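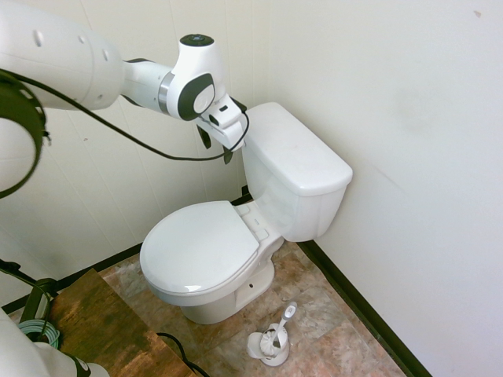
A toilet tucked into the corner of a small room.

Brevport Home Water Check: Frequently Asked Questions

Every November, households all over Brevport spend a month getting to know their own water use, and we love it. You sign up, you read your meter, you poke around under the sinks, and by the end you know your home a whole lot better. These are the questions that land in our inbox most often.

What is the Home Water Check?

It's a month-long, do-it-yourself look at where the water goes in your home. You get a starter kit, a log sheet and an email with a new thing to try every few days. Some of it takes two minutes (timing how long the shower runs before it's warm) and some of it is more of an afternoon project, like mapping your shutoff valves. Last year 387 households finished and sent in their logs, and reading through them was a treat!

Do I have to live in Brevport?

You need a Brevport or Flonness mailing address to get the kit. Everyone else is welcome to follow along by email.

What does it cost?

Nothing. The kits are paid for by the spring plant sale. We put together 400 of them this year, so sign up early if you want one.

What's in the kit?

Dye tablets, a flow bag for measuring faucets and showerheads, a roll of thread tape, one aerator, a little plastic thermometer, the log sheet, and a pencil that fits through the hole in the log sheet so you can hang the whole thing by the meter. That pencil gets more fan mail than anything else we send out.

I've never read my water meter. Is it hard?

Not at all, and it's kind of addictive once you start. The meter is usually in a covered box near the curb, or in the basement where the pipe comes through the wall. Lift the cover and you'll see a row of numbers, plus a small triangle or star that spins when water is moving. Write down all the digits, left to right, including the zeros. If the lid is heavy, use a screwdriver to lift it and look for spiders first.

When should I take my readings?

Last thing at night and first thing in the morning, with nothing running in between. If you can do 10 p.m. and 6 a.m., great, but your own bedtime works fine. Turn off the ice maker and the softener if you have them. Two matching numbers mean nothing used water overnight. If the numbers moved, you have a hunt on your hands, and the hunt is the fun part.

How do I test a toilet for a leak?

Take the lid off the tank, drop in one dye tablet, put the lid back and walk away for half an hour. No flushing! Then look in the bowl. Color in the bowl means water is slipping past the flapper. Flush when you're done so the dye doesn't sit there. Food coloring works too if you've used up your tablets, and ten drops is plenty.

My toilet failed the dye test. Now what?

Start with the flapper. It's the rubber piece at the bottom of the tank, and it gets stiff or warped with age. Close the valve behind the toilet, flush to empty the tank, unhook the old flapper and carry it to the hardware store so you can match it by size. Hoekstra on Canal Street keeps a whole wall of them and the people at the counter really know their stuff. Check the chain while you're in there. Too short and the flapper can't close, too long and it gets caught underneath.

What if I hear the tank refill but the dye test came out clean?

Look at the overflow tube, the open pipe standing up in the middle of the tank. If the water level is at the top of it, the float is set too high and water is running down the tube. Turn the float screw or slide the clip until the water stops an inch below the rim. Some of these leaks start and stop, so repeat the dye test on another evening before you call it good.

How do I use the flow bag?

Hold it under the faucet, turn the water on all the way, and count five seconds. The lines on the side tell you gallons per minute. Do it twice and write down both. Then water a plant with it!

Can renters take part?

Yes, please do! Everything in the kit can be done without changing a fixture for good. Unscrew the old aerator, keep it in an envelope, and put it back when you move. If you find a leak, tell your landlord in writing and attach your log sheet. If your building shares one meter, skip the overnight reading and do the room-by-room pages.

We're on a well. Is there any point?

There is. You won't have a meter to read, so use the well version of the log, where you listen for the pump instead. A pump that kicks on at night with every tap closed is telling you the same thing as a spinning star.

How much water could a leak really be wasting?

It varies so much from house to house that we don't like to promise a number. We can tell you the most dramatic log from last year: 2,110 gallons in a single month, from an outdoor faucet behind a hedge. The family had been admiring how green that hedge was.

Are there classes?

Yes, three evenings at the Pirnano Community Hall, all starting at 7 p.m. Filipa Aguiar teaches the hands-on faucet class and brings a board of old faucets to take apart, so wear sleeves you can roll up. The other two cover toilets and outdoor watering. Kids are welcome at all of them.

Can I get extra dye tablets?

Of course. We order an extra 300 each fall and leave them in a jar at the Flonness library desk. Take one per toilet.

What do you do with my log?

We type up the readings, take off the names and addresses, and post the totals in the winter newsletter. You can leave any line blank. If you write a note in the margin we may ask whether we can print it, and we won't print it without a yes.

I missed the start. Can I still join?

Absolutely. Start on whatever day you get your kit and keep going until you have four weeks of readings. Logs that run into the next month count exactly the same.

Where do I send the finished sheet?

Drop it in the blue box at the Pirnano hall entrance, or take a clear photo of both sides and reply to any of our emails. Please check that the meter digits are readable before you send it.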